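How do I keep black clothes black (and fuzz off them) when everything else in the house is pale?

5 min read
Print | E-mail

marigold_porch

Hello everyone, I have been reading this board for a long while and finally have something to bring to it. Over the past year or so nearly everything I wear has turned black. It started when I took a front desk job at Skamel, where we are asked to wear black tops and pants, and then I found I liked not having to think about it in the morning, and now my closet looks like it belongs to a stagehand. The trouble is that the rest of my household is beige. Beige towels, beige throws, beige sheets, a beige rug in the hall that my late aunt left me and that I will not part with.

So two things keep happening. One is that the black goes a sort of tired charcoal after a couple of months, worst along the seams and at the hem. The other is fuzz. I fold my laundry on the bed because the laundry room in our building is the size of a coat closet, and by the time I have worked through the basket the first things I folded need going over with the sticky roller before they can go in the drawer.
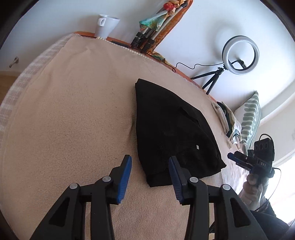

Black on beige fleece, every Thursday.

I wash on warm with the regular powder from the Sukitz store, a heaping scoop, and dry on high because the dryers in our building cost money by the cycle and I want everything done in one go. I do separate darks from lights, mostly, though I admit a towel sneaks in now and then. I have tried vinegar in the rinse (no difference that I could see) and I have tried a dryer sheet (smelled nice).

I also have a few fine mesh pieces, and a mesh bag or two, and I am nervous about those in particular. Do they need different treatment, or am I fussing over nothing? I spent 47 dollars on one of the tops, and for me that is a serious top.

Any advice is welcome, and please feel free to be blunt. My sister already has been.

Thank you all!

oldcopperkettle

Well, welcome out of the shadows, and I'm glad you asked, as I went through very much the same thing when I was waiting tables in Vondesetti and had to own five black shirts at once. I'll take it in order, and forgive me if I wander.

The first thing I would change is the powder. Too much powder in a short wash doesn't always dissolve all the way, and what's left sits in the cloth as a pale film. People see that and think the dye has gone. Before you give up on anything, run your black things through once with no soap at all, plain cold water, and see how they look dry. You may get a good bit of color back for nothing. After that switch to a liquid, and use less than the cap tells you to. I fill mine to the first line unless we've been gardening.

Second, turn everything inside out. I know you've heard it. The gray along your seams and hems is wear, from the cloth rubbing on other cloth and on the drum, and the raised spots catch it first. Inside out, the rubbing happens where it won't show. Zip zippers and hook hooks. Don't stuff the machine either, or it all just grinds together.

Third, cold. I was stubborn about this for years. My mother washed on hot and I washed on hot, and I was convinced cold water was for people who didn't get dirty. But office clothes aren't very dirty, they've only been worn, and cold does them fine. Save warm for the towels, which brings me to the towels.

No towels! Not one! A towel in with your darks will give up lint the whole way through, and so will a fleece throw or flannel pajamas. If you wash throws in the same machine, do them last, and wipe the drum and the rubber seal with a damp cloth before your next dark load. In a shared laundry room you can't control who was in there ahead of you, so I'd wipe before as well. Clean the lint screen every single time, even if it looks all right.

Now the mesh. You are not fussing over nothing. Mesh doesn't mind water at all, it minds being caught. A hook from a bra or the teeth of a zipper will pull a run in it and there's no getting it back. Put each piece in its own zippered wash bag, on delicate, and keep it out of the dryer altogether.

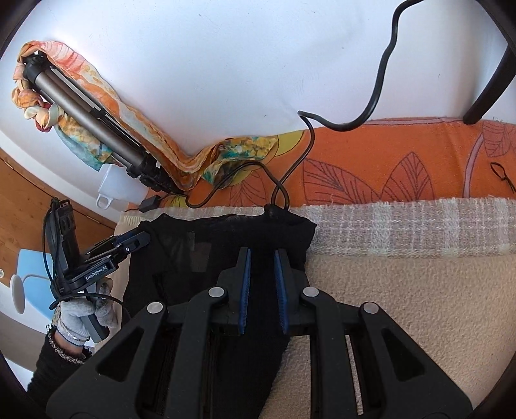

If you don't have a rack, a hanger over the shower rod is plenty for a light top, and it will be dry by breakfast. Don't wring it. Roll it in a towel if it's dripping, and pick an old flat towel that has already shed everything it's going to shed. I keep one just for that, it's so thin you could read the paper through it.

For the folding, my answer is very plain: keep a smooth cotton sheet at the foot of the bed and throw it over the blanket before you tip the basket out. Any old flat sheet will do. Shake it out the window when you're finished and fold it away. I've used the same one since before we moved to Intarasuk and it's still going.

As for the dryer, I understand wanting your money's worth. Could you take the black things out when they're still a bit damp and hang them, and let the rest finish? High heat is hard on anything with stretch in it, and your work pants very likely have some.

Do write back and say how the plain water wash went. I'm curious.

tinbucket37

just buy the dark detergent and a better roller. the washable sticky kind, rinse it off and use it again. had mine 3 years

also vinegar is for smells imo

lakeside_hems

I do alterations, so I see a lot of black pants, and I agree with nearly all of the long reply above. The one place I'd differ is the hanging. A light woven top can go on a hanger, yes, but a heavier knit will grow if you hang it wet, and you'll end up with bumps at the shoulders. Lay knits flat. On top of the washing machine is fine if that's the only flat place you have — just wipe it first.

A few small things to add. Wear your blacks more than once between washes if they can stand it. I air mine on the back of a chair overnight and get 3 wears from a pair of pants. Keep them out of a sunny window while they dry, as sun will fade black cotton down one side and you won't notice until you're standing under office lights. And a soft clothes brush is worth having. It lifts dry fuzz nicely, brushed downward in one direction, and it doesn't leave that faint tackiness that some rollers do, which I have always suspected just collects the next lot.

If a cotton piece has truly faded and the plain rinse doesn't help, you can dye it at home. Check the label first. Polyester won't take the ordinary kind of dye, and most thread is polyester, so the stitching may stay the old shade. On black you'll hardly see it. I wouldn't try it on your mesh top.

marigold_porch

Oh, thank you, all of you. I did the plain water wash last night and the rinse water was cloudy as dishwater, I was mortified. Two of the tops look much better this morning and the pants a little. I've dug out a flat sheet for the bed (beige, of course, but smooth). I'm going to look for a brush at the weekend, and I've told my sister about the towels before she could tell me.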